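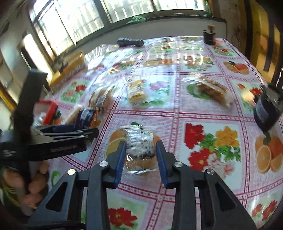

Plornik starts a second round of snack-table recordings

Plornik, the small group teaching robot hands to tidy up a kitchen table, began its second round of recordings on 24th January, and the mood is high! The first round produced 144 usable examples, all of them people picking up wrapped snacks with hand-held grippers and setting them down somewhere else.

Wrapped food is a wonderful problem. Film crinkles, shines in the window light and changes shape the moment a jaw closes on it, and a learning system needs to see that happen over and over, done by people who are good at it.

"I used to grab everything by the middle," says Uliana Dovhaniuk, one of the recorders. "Now I look for the firm part first — and I've started doing it at the supermarket too."

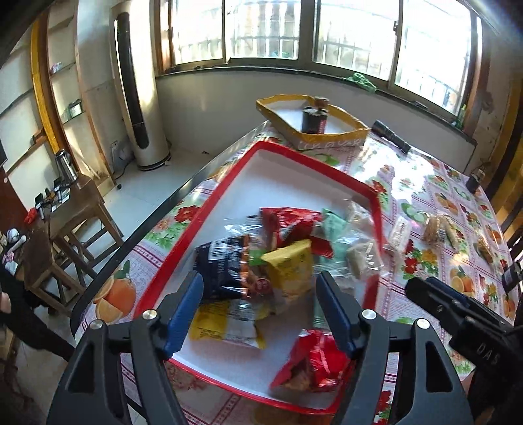

The new round adds sorting into a tray, with both hands working together. Each recorder does up to 50 tries in a session, then swaps out for a rest, and the snacks get shuffled between turns so that no two tries begin the same way. Fumbles are kept and tagged, as Hnat Sydorenko, who checks the recordings, finds the second grab after a miss especially useful.

Training on the combined set is planned for March, and Plornik wants to bring in five more recorders before then. Anyone with steady hands and a free afternoon can write to Bohdana Palamarchuk at the project desk.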